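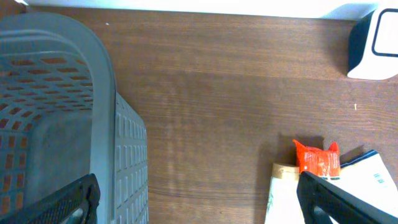

Reading time: 4 min

Sorting a Shared Tabletop with One Basket

Residents and staff of Halteo House are asked to clear the shared tables at the close of each day. The procedure below applies to all wooden tables on the ground floor and was prepared by Deisy Palomino, Household Services.

What is needed

One plastic basket with slotted sides, such as the gray one used at our tables
A soft, dry cloth
A second cloth, dampened and well wrung out

Procedure

1. Place the basket at the left end of the table, directly on the wood. Left-handed persons may prefer the right end. Lift the basket when moving it. Do not drag it across the varnish.

2. Put heavy items in first and lay them flat on the basket floor. Pens, clips and other narrow objects can slip through the slots and should go into a closed pouch before they are placed inside.

3. Stop filling when the contents reach the rim. A second basket may be requested from the Anel storeroom.

4. Wipe the cleared surface with the damp cloth, following the direction of the grain. Dry it at once with the other cloth. Marks in the varnish show most clearly when viewed from a low angle against the light.

5. Raise the basket and wipe the area beneath it. Grit left under the base is the most frequent cause of scratches.

Returning items

Baskets are to be emptied by 7 p.m. Items without a known owner are held on the Fahmy shelf for five days and then passed to the front office.

Care of the basket

Rinse the basket in lukewarm water once a month and brush the slots from the inside outward. Allow it to dry fully before it is set on wood again. Cracked baskets should be reported to Filippos Vasilakis at the front office, who keeps the replacement list.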